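# Keeping the two-hand robot in order: a small gallery

My name is Wahyudi Latuheru and I take care of the robot at Cuvura. Before this I repaired packaging machines for eleven seasons, and I still think like a person of packaging machines. Endang Nair asked me to put the maintenance notes on one page with pictures, so that the people at Harahap, who will have the same model soon, can see how we do it. My English is learned from manuals, so please forgive the style.

The setup is simple. The robot has two arms with black five-finger hands, one camera in the head and one small camera at each wrist. The work station is a light wooden cabinet with two doors, on a gray striped carpet. Every check starts from the same pose, which we call "ready": both hands raised and open, the thumbs turned to the inside. I do not start any job before I have seen this pose from the head camera.

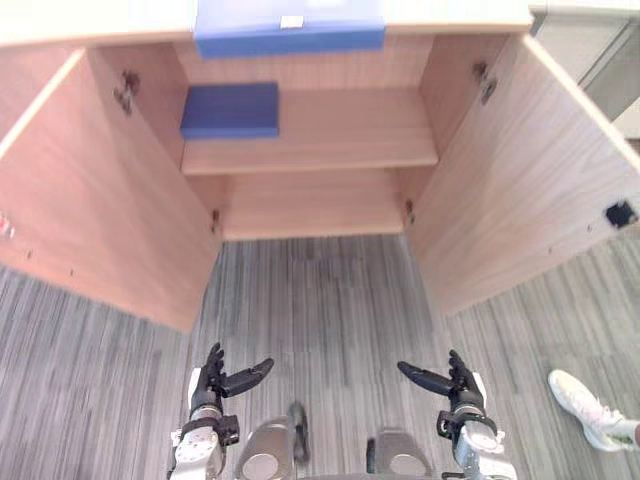 In ready pose I compare left and right. The two sides should be like a mirror. If one thumb is lower than the other, I first look at the zero position of the wrist, and only after that at the thumb itself. In August the right wrist lost its zero after a power cut, and I spent most of a day on the thumb, which was healthy. Prasetyo Wuisan found the true cause by reading the log from the end to the beginning. I now do it like him.

The doors must be open to the full angle before we run the reach test. With a half open door the forearm can touch the panel, and the arm will stop with a force error. This error is not dangerous, but it must be cleared by hand on the operator screen, and the test begins again from zero.

## Wrist cameras

The wrist camera gives me the best view for inspection of the fingers. I can see the surface, the metal band and the screws of the bracket without taking anything apart. What I look for:

- marks on the finger that are new compared with the last saved picture
- the metal band, which must sit straight
- the bracket screws, which must not stand higher than before
- anything hanging in front of the lens

We tighten the bracket screws after every 80 hours of running. I use the short hex key and stop when it resists. Eun-ji Lim marks the screw heads with a paint pen on her own machine, and maybe I will copy this, but the paint we have here does not stay on metal. 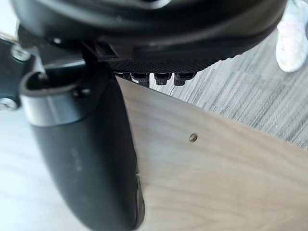 *Wrist camera, close to a wooden panel. Two bracket screws at the far left, metal band near the top of the finger, pale smudges lower down.*

Pale smudges are wiped with a dry microfiber cloth. Please do not use alcohol on the fingers. Ermanno Barbieri sent us a finger from Hirurell that had been cleaned with alcohol for a long time, and the surface had become hard and shiny, with almost no grip. Wiping must go from the base to the tip. If the cloth catches somewhere, there is a rough edge, and I write down the place.

The lens of the wrist camera has its own cloth, kept in a bag with a zip. I had to buy this cloth 2 times already because people used it for the screen.

## Focus and light

The wrist cameras have a fixed focus, so the only thing we can adjust is the light and the exposure. For the exposure I like to have something with a clear border and some fine print near the lens. A printed label is very good for this. When the black bars of a barcode are separate and not one gray mass, the exposure is fine for our work. The smallest print will usually stay unreadable at this distance, and I do not chase it.

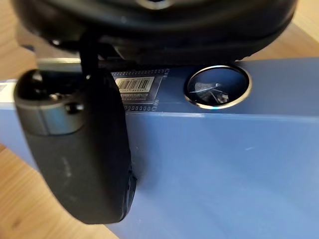

Bright metal is the difficult part. A silver rim or band reflects the ceiling lamps, and if automatic exposure is on, the whole picture goes dark to save this one bright line. We keep automatic exposure off. The value in our settings file is 37, the same for both wrists. If you change the lamps in the room, you must find your own value again.

Shadows are the second thing. The hand makes a soft shadow on whatever it is near, and this is normal. A shadow with a hard border means that one lamp is much stronger than the others.

## Reach test

After cleaning and the camera check, I send the robot back to ready pose and look again through the head camera. The shelf, both doors and both hands must be inside the view at the same time. If the head has been bumped, usually one door is missing more than the other. 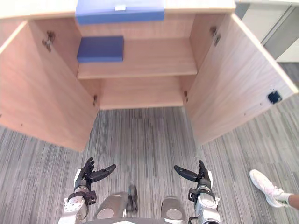 Then I start the test program from Ciltard. It brings each hand to the shelf and back 8 times, slowly, and stores the motor currents. I compare them with the previous file. A small rise over many weeks is wear, and a sudden rise is almost always a cable that is pulled too tight behind the elbow. For the cable, switch the motors off first, support the forearm with your hand, and open the clamp one turn only. It is not necessary to remove it.

Feet stay outside the area between the doors when the arms are moving. The operator keeps the stop button in the hand during the whole test, and does not put it on the floor.

The settings file and the checklist are in the shared folder under "hands". If something in my text is not clear, write to me or to Prasetyo, and we will correct it. The page was last changed on 24/10/2018.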